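Teaching the oven door: a talk with Saqib Rajput of Osix
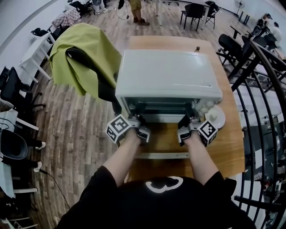

Saqib Rajput began with the demonstrations in October, and he still speaks first about his wrists. "In the beginning I moved like a person in a hurry," he told me. "The recording looks fine, but the model learns the hurry also."

At Osix, tasks are shown with hand-held grippers, one for each hand, with a printed marker cube on each. Rajput came from Jurilwood, where he drove an arm by remote control from another room. I asked him which way he prefers. "With remote control you feel nothing. You see the door, you pull, and maybe you pull too much. With the grippers in my hands I feel when the door starts to give." He admits that remote control has one good side: the arm can never be asked to do something it cannot reach. "With my own arms I can cheat without knowing it. I lean, I turn my shoulder. Then the robot must do the same from a fixed place, and it is lost."

The toaster oven is for him the hardest of the kitchen tasks. The plan asks for 248 good demonstrations, and when we spoke he had 200. A demonstration is thrown away when a cube turns so far that the camera loses it, or when he stops in the middle to think. "Stopping is the worst. For me it is one second. For the model it is a lesson that here one must stop."

His supervisor, Iraklis Vrettos, looks through the recordings in the evening and sends back a list. The first list had 62 lines. "I was a little offended," Rajput said, laughing. "But he was right in almost all."

Vrettos joined us for the last minutes. He wants to bring the same task to the Paracha arm in Dernley, with 3000 demonstrations from several people. "Saqib opens a door very nicely," he said. "I need also people who open it badly and then correct themselves."

Rajput had one more round to record before lunch, so we left it there.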